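Brukeck Allotment and Garden Society
Minutes of the meeting held in February, 7.30 pm, in the back room at Nundance Hall

Chair: Ainhoa Segura
Present: 14 members. Apologies were taken as read.

1. Minutes of the last meeting
Agreed with one correction. Under item 4, "top gate" should read "bottom gate". The padlock on the top gate has not been changed and the old key still works.

2. Water
The tank by the lower plots is losing water at the seam. Two members tried sealant in the autumn and it held until the first frost. Benítez have quoted £576 for a new tank, fitted, with the old one taken away. One member asked whether a second-hand tank would do. The chair had looked and found none of the right size within driving distance.
Agreed to accept the quote, subject to the work being finished before the taps go back on. Ainhoa to reply to Benítez.

3. Rents
Rent for a full plot stays at £32 and a half plot at half of that. Plot 9 has not paid for last year and has had two letters. A third will go out giving until the end of March. If there is no answer the plot will be offered to the next person on the waiting list.

4. Seed potatoes
The joint order goes to Bristari this month. Last year's second earlies were poor and several members asked to go back to a main crop. Names and amounts should be on the sheet in the shed by the time the order is sent, as late additions caused a muddle last time. Payment with order, please, cash or cheque. 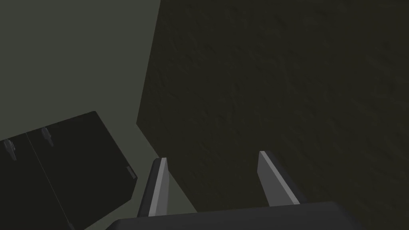
5. Paths and hedges
The middle path is very soft after the rain and barrows have cut it up badly. Wood chip was suggested. There was some discussion about whether it would wash down on to the lower plots as it did before. It was left that a short stretch would be tried near the shed first.
The hedge on the road side must be cut before birds begin to nest. Work party to start at 10 am, gloves and loppers needed. Date to go on the noticeboard.

6. Summer show
Nundance Hall is free for our usual weekend and the hire charge has not gone up. Classes as last year, except that "three onions, dressed" will be split into large and small. A request for a dahlia class was put off to the next meeting.

7. Any other business
Bonfires: members are reminded that none may be lit before dusk. There has been a complaint from the houses behind.
A blue wheelbarrow has been left by plot 20. Would the owner please collect it.

The meeting closed at 8.50 pm. Next meeting in April, same place and time.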